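Retuning the spare room, part two

August 11, 2019

The first part of this covered the hum on the mains side of the house. I promised a follow-up on the door and the floor, and a few people wrote to ask whether the low-frequency problem had gone. It has mostly gone. The remainder is at 80 Hz and sits in the corner behind the desk.

To recap the layout: the room is a plain box with one outside wall, one window and a hollow door on to the landing. I record spoken word in it, nothing else. A voice recording will put up with a fair amount of reverberation above 2 kHz, as the ear reads it as air. It will not put up with a boom under the consonants. Every decision below follows from that.

Before buying anything I measured the room as it stood, using a slow sine sweep and a cheap omnidirectional microphone on a stand at head height. I took three sweeps at each position and averaged them. If two sweeps from the same position disagree, something in the room is rattling, and it needs finding first. Mine was the curtain rail.

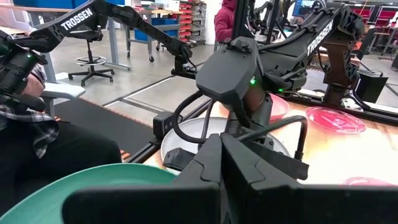
The door

A hollow door is a drum skin. Adding foam to the face of it does very little, as foam has no mass to speak of. I fixed a sheet of dense board to the landing side with screws and a bead of flexible sealant, then fitted a compression seal around the stop and a drop seal at the bottom. The board came from Zuswood, who cut it to size and were two weeks late with it. The hinges needed replacing with heavier ones. I should have done that first, because rehanging a door that has doubled in weight is a poor way to spend an evening alone.

Sound from the landing is now well down across the speech band. The letterbox downstairs still gets through, and I have given up on it.

The floor

Trygve Skjelbred, who commented at length on the last post, argued for a floating floor on rubber pads. He is right in principle. The cost in ceiling height was too much for me, so I lifted the carpet, screwed the loose boards down to the joists, laid a heavy underlay and put the carpet back. Footsteps in the next room used to appear on the recording as a soft double thud. They are now a single, softer one.
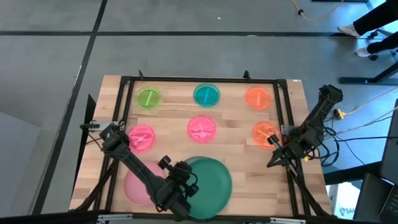

Six translucent dishes in two rows of three on the wooden top.

The corner

Flat panels on the walls took care of the flutter echo in an afternoon. The corner has taken since April. I built a trap from mineral wool in a timber carcass, floor to ceiling, with an air gap behind. It lowered the peak and moved it slightly. A second, thicker trap lowered it again by less than I had hoped.

Moving the desk helped more than either. With the microphone further from the corner and off the centre line of the room, the boom drops to something a gentle filter can deal with. I would now advise anyone to try every possible desk position before picking up a saw.
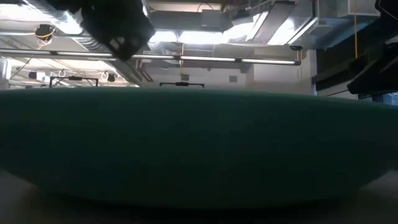 The filter settings I use are a high-pass with a gentle slope, set below the lowest note of my own voice, and one narrow cut at the problem frequency. Anything more and the voice starts to sound like a telephone call.

Total spend for both parts comes to £514, excluding the microphone. Most of that went on the door.

Still to do: the window. Secondary glazing is the usual answer, with as large a gap between the panes as the reveal will allow. I am waiting on a price from Grernov and will post the sweeps once it is in. The comments are open if anyone has fitted the magnetic kind and can say how well the strip holds in cold weather.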